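Bromstead Textile Collection Moves to New Hours

Mar 8, 2023
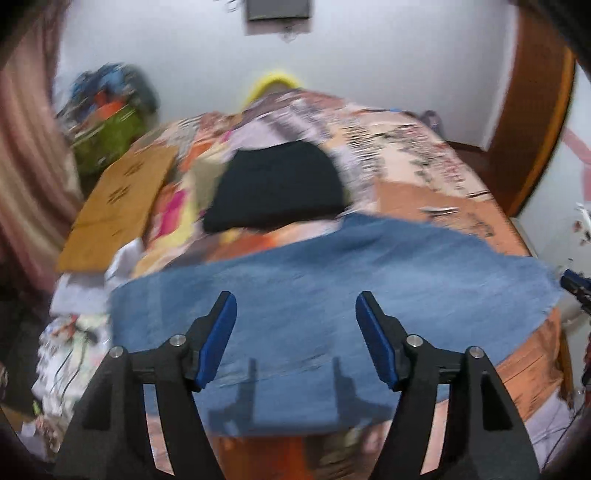

The town of Bromstead will change how it collects used clothes and household textiles. From the first week of May, the collection point on Drandby Street will be open on four days a week, and it will stay open until seven in the evening on two of them. Until now it was open only in the mornings, and many people who work could not come.

The change was decided after a survey which the town sent to 784 homes in winter. It received 514 answers. Most of the people who answered said that they have clothes at home which they do not use any more, but the opening hours did not fit their day. Several also asked for a place where they can leave bed covers and curtains, and these will be accepted from May too.

The sorting is done by Jalano, a small firm which has worked with the town for three years. Clothes in good condition are sold in the shop beside the collection point, where most pieces have a price under five dollars. Denim is kept apart and goes to a sewing course in Painemal, and there it is made into bags and aprons. Textiles that are too worn for selling are cut into cleaning cloths for garages and workshops.

Residents are asked to bring everything clean and in closed bags. Shoes must be tied together in pairs. Pillows, carpets and mattresses can not be accepted, these should still be taken to the recycling yard.

The town pays 600 dollars a month for the longer hours. A second collection point, near the bus station, was also discussed, but there is no decision about it yet. Bus number 34 stops in front of the Drandby Street building, and parking is free for the first half hour.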